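**로봇·자동화 게시판 > 작업 규칙 / 안전**

# 탁상 로봇팔로 블록 밀기 할 때 작업 규칙, 다들 어디까지 정해 두시나요?

**미는막대초보** · 2022년 5월 3일

안녕하세요, 눈팅만 하다가 처음 글 써 봅니다. 저희는 Bernisham에 있는 작은 공용 작업실에서 탁상형 로봇팔을 굴리고 있어요. 팔은 Goder 거고, 끝에 막대 하나 달아서 판 위에 있는 블록을 밀어 옮기는 작업을 합니다. 사람이 조종해서 기록을 모으고, 나중에 그걸로 학습을 돌려 보는 식이에요.

문제는 쓰는 사람이 늘면서 다들 자기 방식대로 한다는 겁니다 ㅠㅠ 어떤 분은 팔이 멈춘 것 같으면 그냥 손을 넣어서 블록을 다시 놓고, 어떤 분은 매번 비상정지를 누르고, 또 어떤 분은 블록을 판 가장자리까지 쫙 펼쳐 놓고 시작해요. 지난달엔 제가 기록 94개를 쭉 돌려 봤는데 23개는 시작 배치가 너무 제각각이라 뭘 시킨 건지도 모르겠더라고요. 그중엔 팔이 움직이는 중에 손이 화면에 들어온 것도 2개 있었고요. 이건 좀 식은땀이 났습니다.

그래서 벽에 붙일 한 장짜리 규칙을 만들려고 하는데요, 궁금한 건 이런 겁니다.

- 블록 다시 놓을 때 손을 넣어도 되는 조건을 어떻게 적으시나요? "멈췄을 때"라고만 쓰면 너무 애매하겠죠?
- 협동로봇이면 울타리 없이 써도 된다던데 진짜 그냥 되는 건가요?
- 시작 배치도 규칙으로 정하는 게 맞나요, 아니면 그냥 자유롭게 두는 게 나은가요?

규격 문서도 찾아보긴 했는데 너무 공장 얘기 같아서 저희한테 맞는 부분이 어디인지 잘 모르겠습니다. 경험담도 좋고 쓰시는 규칙을 복붙해 주셔도 감사하게 받겠습니다!

---

## 답변 3개

**케이블타이부자**

협동로봇이면 괜찮아요. 부딪히면 알아서 섭니다. 저희는 울타리 없이 오래 썼는데 별일 없었어요. 규칙 너무 많으면 아무도 안 읽으니까 "뛰지 말 것, 먹지 말 것" 정도만 붙이세요 ㅋㅋ

> ↳ **미는막대초보**: 답변 감사합니다! 근데 끝에 달린 막대도 괜찮은 건가요? 저희 건 꽤 딱딱해서요.
>
> ↳ **케이블타이부자**: 아 막대는 생각 안 해 봤네요. 그건 밑에 분들한테 물어보세요.

---

**정지버튼먼저**

윗분 말씀은 반만 맞아요. 제가 자동화 설비 쪽에서 일하는데 제일 자주 보는 오해가 이겁니다. 팔 자체에 접촉 감지가 있어도 위험성 평가는 끝에 뭘 달았는지, 뭘 옮기는지, 사람이 어디 서 있는지까지 다 합쳐서 해야 해요. ISO 10218이랑 ISO/TS 15066을 보시면 그런 관점으로 쓰여 있습니다. 공장 얘기 같아서 지루한 건 인정하는데(저도 처음엔 졸면서 읽었어요) 작업실에서도 생각하는 순서는 그대로 가져다 쓸 수 있어요.

막대 같은 경우 저라면 이렇게 봅니다. 끝이 둥근가, 얼굴이나 눈높이로 올라올 수 있는가, 판과 막대 사이에 손가락이 낄 수 있는가. 마지막이 제일 중요해요. 수평으로 밀 때보다 아래로 내려올 때 눌리는 쪽이 훨씬 곤란하거든요. 제어기에서 작업 영역이랑 최저 높이를 꼭 걸어 두시고, 그 설정은 아무나 못 바꾸게 암호를 거세요.

손 넣는 조건은 "멈췄을 때"라고 쓰지 마세요. 명령을 기다리느라 가만히 있는 팔이랑 정말로 정지 상태인 팔은 눈으로 구별이 안 됩니다. "조종기를 내려놓고, 제어기 화면에서 정지 표시를 확인한 사람이 직접 손을 넣는다"처럼 누가 무엇을 확인하는지 적는 게 좋아요. 확인한 사람이랑 손 넣는 사람이 다르면 꼭 사고가 나더라고요.

비상정지를 매번 누르는 건 저는 말리고 싶어요. 그건 비상용이고, 평소에 쓰는 정지는 따로 있습니다. 대신 버튼이 진짜 듣는지는 하루 시작할 때 한 번씩 눌러 보시고 점검표에 적으세요. 그리고 제조사 설명서가 항상 먼저예요! 제 말이랑 다르면 설명서를 따르세요.

---

**블록여덟개**

안전 쪽은 윗분이 잘 써 주셔서 저는 배치 얘기만 할게요. 저희도 Brisero라는 내부 프로젝트로 거의 똑같은 걸 하고 있어서 글 읽다가 너무 반가웠어요! 기록을 다시 볼 때 뭘 시킨 건지 모르겠다는 거, 그거 정말 괴롭죠. 저희는 8월에 한 번 크게 데이고 나서 규칙을 갈아엎었습니다.

결론부터 말하면 "자유 배치 + 몇 가지 금지"가 제일 나았어요. 위치를 딱딱 정해 주면 사람들이 귀찮아서 안 지키고, 기록도 다 비슷비슷해져서 학습용으로 별로예요. 그런데 완전히 풀어 두면 질문자님처럼 됩니다 ㅎㅎ 지금 쓰는 규칙은 이래요.

1. 블록은 전부 판 안에서 시작합니다. 판 밖에 걸친 블록이 보이면 시작을 누르지 않아요.
2. 지시문에는 색이랑 모양을 같이 씁니다. "빨간 거 옮겨"는 금지! 빨간 블록이 원기둥도 있고 별도 있으니까 "빨간 별을 노란 육각형 쪽으로"까지 써야 나중에 알아봐요. 모양만 써도 안 됩니다. 별은 초록도 있거든요.
3. 파란 정육면체 두 개는 모양까지 같아서 색이랑 모양만으로는 구분이 안 돼요. "더 오른쪽에 있는" 같은 위치 말을 꼭 붙이고, 둘이 바짝 모여 있으면 다른 블록으로 지시문을 쓰는 편이 속 편합니다.
4. 블록끼리 가까운 건 괜찮아요. 붙어 있는 걸 떼어 내는 것도 작업이니까요. 대신 막대가 내려올 자리는 비워 둡니다.
5. 판 사진을 찍고 나서 첫 명령을 보냅니다. 사진 없는 기록은 보관 폴더에 안 올려요.
6. 블록이 판 밖으로 떨어지면 그 회차는 거기서 끝. 중간에 손으로 주워서 이어 가지 않습니다. 손이 화면에 들어온 회차는 따로 표시하고 학습에서 빼요.
7. 교대할 때는 앞사람이 조종기를 바닥면 거치대에 걸고 "넘깁니다" 하고 말로 해요. 좀 민망한데 익숙해집니다.

4번은 말로 쓰면 꼭 "얼마나 비워요?" 하고 물어보시는데, 저희는 막대 옆으로 블록을 바짝 세우지만 않으면 통과시켜요. 처음엔 Molefe에서 산 자로 18 cm씩 재고 그랬는데 이틀도 못 가서 다들 포기했어요. 여러분도 숫자로 정하실 거면 정말로 잴 건지부터 생각해 보세요 ㅋㅋ 먼 쪽에 몰리고 앞쪽이 휑한 배치도 저희는 그냥 받아 줍니다. 나무판 위에 여덟 개가 이 정도로 흩어져 있으면 바로 시작해요.

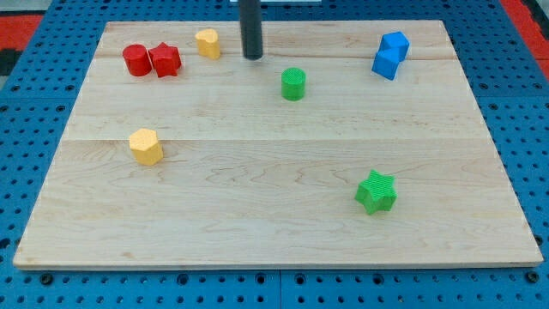
## 질문자 추가 댓글

**미는막대초보**: 와 두 분 다 정말 감사합니다!! "누가 무엇을 확인하는지"는 그대로 규칙 첫 줄에 넣을게요. 지시문에 색이랑 모양 같이 쓰기도 오늘 바로 공지했습니다. 저희는 최저 높이 설정에 암호가 안 걸려 있어서 그것부터 바꾸려고요. 혹시 하루 점검표 양식 쓰시는 분 계시면 댓글로 부탁드려요.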